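### 4.2 Comparing the two finger pairs on the bag task

We come now to the part of the study that took up most of August, and which we had rather underestimated when we planned it. The cup and box tasks described in the previous section are kind to almost any gripper. A backpack is another matter – it sags, it slides, and its opening is seldom in the same place twice – and we wanted to know whether the softer fingers moulded for us at Metham would cope with it any better than the stiffer pair we had been using at Bruscombe since the start of the project.

Both pairs share the same ribbed shape and fit the same hand-held body, so swapping them over is a matter of a few screws and a little patience. Each demonstration was made with two hand-held grippers, one for each hand, with the wide-angle view from each tool recorded throughout. We asked our demonstrators to work at whatever pace felt comfortable, and to begin again if they lost their hold before the bag had been opened. Figure 2 gives a fair idea of what the tool's own view is like, including the strong bending of straight lines towards the rim, to which we shall return when we discuss the controller. 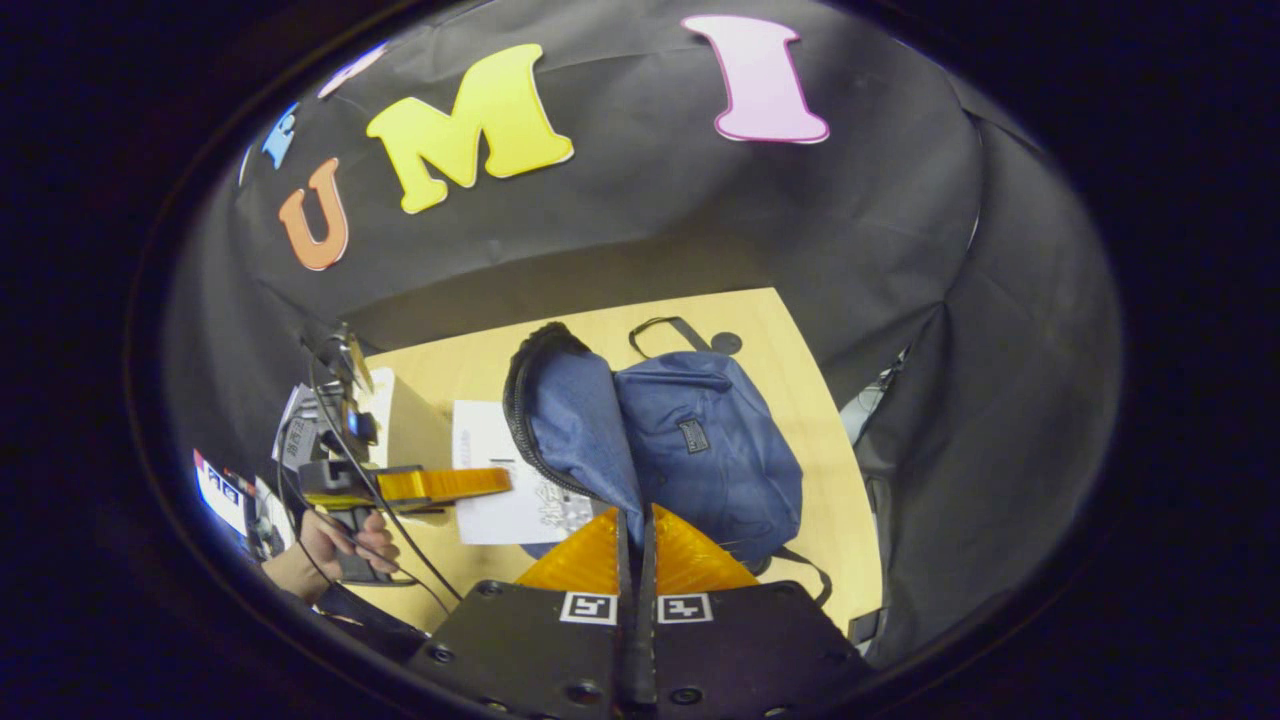

**Figure 2.** View from one hand-held gripper during the bag task, with the navy backpack on the table and the second gripper held at the left.

In all we collected 1,510 demonstrations, of which 1,353 were kept after checking. Most of those we set aside had trouble with tracking, usually where one tool had been turned so far that its markers were lost to view for a good part of the recording. We did try to rescue a number of these with the Bastos smoothing routine, but the paths it gave us wandered more than we liked, and in the end it seemed more sensible to leave them out altogether.

The policies trained on each set were then run on the Nastham arms for 100 trials per finger pair. The softer fingers held the handle loop more reliably, and we were pleased to see it, though they were noticeably poorer at pinching the edge of the opening, where they tended to fold back on themselves. The stiffer pair showed very nearly the opposite pattern. We had hoped for a clear winner and must admit that we did not find one – a mixed arrangement, with one pair on each arm, is taken up in Section 4.3.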